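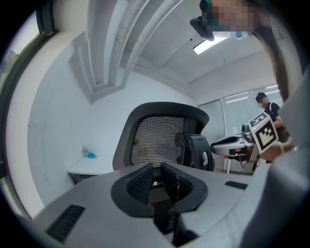

How to give a mesh office chair and a small desk a proper clean

I work from home four days out of five, which means I spend more hours with my office chair than with any member of my family. And for a very long time I never cleaned it. I'd hoover the floor under it, I'd wipe the desk if I spilt tea on it, and the chair just sort of carried on. Then one February morning, with the low sun coming straight in through the window, I leaned down to pick up a pen and saw the back of it properly lit for the first time. Grey fluff in every single hole of the mesh. Biscuit dust on the arms. I felt a bit ill, to be frank with you.

So I now do the whole corner twice a year, chair first and then desk, and it takes me a morning if I keep stopping for coffee and a good deal less if I don't. My chair is the ordinary black sort with a striped mesh back and padded arms, and the desk is a little white one pushed up against a white wall, so if yours are leather and oak you'll want somebody else's page!

What you'll need

A vacuum cleaner with the soft brush bit
An old toothbrush
A soft nail brush or washing-up brush (clean, please)
Two or three microfibre cloths
A bowl of warm water with a small squirt of washing-up liquid
Bicarbonate of soda
A pair of small scissors and some tweezers for the castors
A hex key or screwdriver to suit your chair
An old towel

You can buy special upholstery foam and I have done. I tried the Brandes one, which smells of a swimming bath and did nothing the washing-up liquid hadn't done already, and it's been under the sink ever since.

Before you start

Take everything off the desk and put it on the bed, or the sofa, or wherever you won't sit on it. Bottles, cloths, bags, chargers, the lot. I used to try cleaning around things and I'd always end up with a clean bit and a dirty bit and a line between them. Open the window if it's dry out. Then wheel the chair into the middle of the room so that you can walk all the way round it, and spread the towel underneath.

Step 1: Vacuum the back, from the back

Start behind the chair. The fluff in a mesh back mostly gets in from the side you lean on, so if you go at it from the front you push it further through. Put the soft brush on the hose, turn the suction down if you've got a dial, and work from the top to the bottom in strips. Hold your other hand flat against the front of the mesh as you go so it doesn't flap about.

Then go round to the front and do it all again. There'll be less to get. Do the join where the mesh meets the plastic surround as well, because there's a little gutter in there on most chairs and mine had half a hedge in it.

Step 2: Wash the mesh

Dip the nail brush in the soapy water and flick it hard over the bowl. You want it damp. Scrub in small circles, again from the back first, and wipe each patch with a cloth before you move on. If you have a striped mesh like mine, the paler stripes show every mark, so expect to go over those twice.

For anything stubborn (sun cream along the top, in our house) mix a teaspoon of bicarb with enough water to make a paste, dab it on with the toothbrush, leave it for ten minutes and then rinse it off with a clean damp cloth. Rinse it properly. The first time I did this I left the paste in and walked about all week with white dots on the back of my jumper, and my neighbour Uchenna Ezeani was the only one kind enough to mention it.

Step 3: The arms

Arm pads are the grubbiest part of any chair, and I include the wheels in that. It's skin and hand cream, basically. Wipe them with a cloth wrung out in hot soapy water – hotter than you used on the mesh – and then go round the edge of the pad with the toothbrush where it meets the plastic below. If your arms go up and down, raise them as high as they'll go and clean the bit that's normally hidden. Put them back where they were afterwards. I make a tiny pencil mark so I don't spend the next fortnight wondering why my shoulder aches.

While you're there, check the screws. Arms work loose with all the leaning and pushing up. Nip them up with the hex key until they're snug and then leave them alone; I overdid it once and stripped a thread, and the replacement part from Poltau cost more than I'd have liked.

Step 4: The seat

Vacuum it with the narrow tool, going right down the back where it meets the upright. I've had coins, a hair grip, an earring I'd given up on and a truly amazing quantity of toast.

For a fabric seat, sprinkle bicarb over the whole thing, rub it in lightly with your hand and leave it for an hour before you vacuum again. Then wipe over with a damp cloth. Don't soak it! The foam underneath takes days to dry and smells like a wet dog until it does.

Step 5: Turn it over

Lay the chair on its back on the towel, or on its side if it's heavy and you're on your own. The castors usually just pull out of the base, though some need a bit of a wiggle and mine need a lot of bad language. Snip through any hair wound round the axles with the small scissors, pull it out with the tweezers, and wipe the wheels. Give the arms of the base a wipe too, as they catch all the dust that falls from everything above.

Push the castors back in until they click. If one of them is cracked or won't turn even when it's clean, replace the set. I bought Haser ones with soft tyres for our hard floor and they're lovely and quiet.

Stand the chair up again and leave it by the open window while you do the desk.

Step 6: The desk

White desks look filthy quickly but they do clean up beautifully. Dust it dry first, or you'll make a grey paste and just move it around. Then warm soapy water, a well wrung cloth, and dry it straight away with a second one, especially along the front edge where your wrists go.

Pen marks and mug rings will usually lift with a bit of the bicarb paste on a fingertip, rubbed very gently. Try it on a bit at the back first. I've seen people recommend those white sponge erasers and they do work, but they also took the shine off a patch of my old Baltarik desk, and I had to keep a plant on it until we moved.

If there's a shelf or a drawer underneath, empty it completely and vacuum it before you wipe. Mine had nearly 200 paper clips in there and not one pen that worked.

Step 7: The wall behind

I always forget this and then have to move everything again. If your desk sits against a painted wall you'll probably find scuffs low down, where the desk and the chair knock it. Pull the desk out a hand's width and try a barely damp cloth with no soap on it. Most marks come away with that. If they don't, use one drop of washing-up liquid, and dab. Scrubbing matt paint leaves a shiny patch that shows up worse than the scuff did.

Putting it all back

Give the chair a couple of hours before you sit on it, longer if you got carried away with the water. Press a piece of kitchen roll against the seat and if it comes up dry you're fine.

As for the desk, I only put back what I've used that week. A bottle of water is allowed, and so is a cloth for wiping up after lunch. The rest goes in the drawer or out of the room, and I run the vacuum brush over the back of the chair whenever I've got it out for the floor anyway.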